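Sketance Hand-Held Gripper: Demonstration Day

Clurnmont showroom, mezzanine level
March 8, 2019

Come and see the Sketance before you ask your manager for money. Our open day puts it to work on the household chore everyone claims to have done already, putting food away. You hold the gripper, you do the job, and the camera on it records the lot. Bring flat shoes and modest expectations.

Visitors start at the tall fridge beside the round table. Lakshmi Bhat runs the session and has heard all the jokes about midnight snacks. 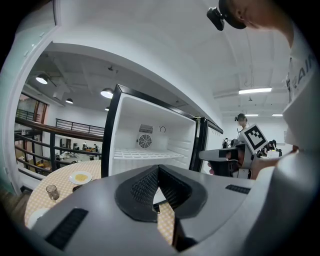
The Small Fridge Station

Harder than it sounds. The door opens wide but the compartment is little, and the gripper takes up more room than your own hand would. Groups are kept to 5, and each person gets 2 turns. A third may be had by grovelling.
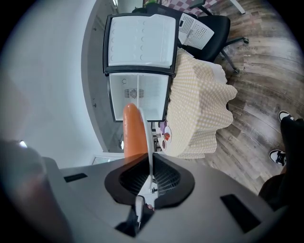 Orange item at the mini fridge, Sketance gripper in grey.

What you can ask about

Spare fingers, in black or white
Rajan carry case (holds a pair, closes with some persuasion)
Plinar software licence, up to 100 hours of recording
Hire or purchase, from $4,000

Tea is provided. Parking is behind the building, next to the sign that says there is no parking.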